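Notebook, bench 2, September

Chore under test: closing the zip of a shopping bag. It is on the list Davina Drummond made of small things which people do at home without thinking, and on which a machine still loses a lot of time. The list has 19 lines. The zip is line 5.

Started at 9.40, after the arms were homed. Same table as for the towels.
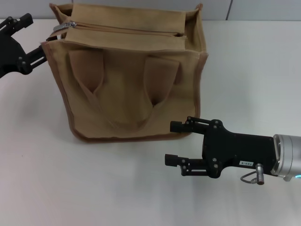
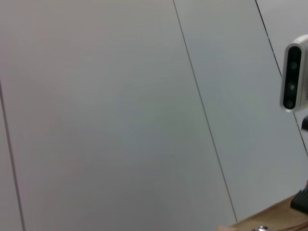
First: zip bag with both grippers, head view. Second: wrist view, mostly wall, with the depth camera at the right.

Notes on the bag. It is canvas with brown piping, and it stands by itself, so I did not put anything inside. I had hoped the piping would give the arms a good edge to hold. It does, but only at the corners. In the middle of a side the cloth gives way and the whole bag moves along the table before the finger has closed.

The pull is the real problem. It is metal and it shines, and from the head camera the program takes the bright spot for the pull itself. I changed the exposure and it became better, but then the dark inside of the opening was lost. For the next session I will ask Nerkholm if they can lend us the soft light they used for the cutlery.

What I tried:

Left arm on the pull, right arm holds the lower corner. The zip went a short way and stopped. I think the cloth was not tight along the line of the zip.

Left arm on the pull, right arm holds the top at the other end. Better. In 3 attempts the zip closed fully one time. The best one took almost 300 seconds, and most of this was waiting for the planner.

Straps: in one attempt the right finger went behind a strap and lifted the bag. I stopped by hand. The straps must be folded down before each start, please write this in the protocol if you run it without me.

About the wrist view. When the wrist is turned like this, there is nothing useful in it for the task, so I do not want to feed it to the program in that phase. Pollock thinks we should keep it always and let the training decide. We did not agree. I will run both and compare.

So can it do the chore? For a person who waits at the door with the shopping, no. For packing at the Wevitz shop floor, where the bags stand always in the same place, maybe, if the planner becomes faster.

To do:
- matt tape on the pull, one run with and one without
- new finger pads, the Nukwood ones slip on canvas
- ask Davina if a half closed zip counts as done

Stopped at 16.15.

Bench 2 notebook | Questions to Davina Drummond | © Nerkholm workshop | Back to top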